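Family History and Local Legends: Your Questions

Was our ancestor really in the rebellion?

Maybe. Most families who write to us have a story and no paper. A surname on a muster roll proves that somebody with that surname signed up. We hold 1,842 names, and plenty of them belong to more than one man. 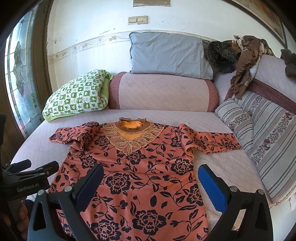

Raimo Pesonen wrote in to say that his grandmother knew the regiment by heart, and surely that counts for something. It counts as a place to start looking. She was born long after the fighting ended.

Can I trust the family trees on Vuleo?

Check the source under each name. We went through 461 trees for one county and found 148 with any record attached. The rest had copied each other, mistakes included.

Do I need to pay for a search?

Try the county clerk first. Paid sites like to promise "new" records that have been sitting in the courthouse all along.

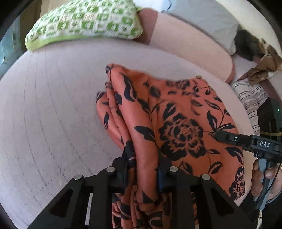 Anju Dhillon objects that the courthouse is only open on Saturday until noon and the index is a mess. Both true. Write ahead with a name and a township, and ask for the tax lists as well as the deeds.

Will you confirm my ancestor was a captain?

Send us the commission. A gravestone put up by his grandchildren won't do.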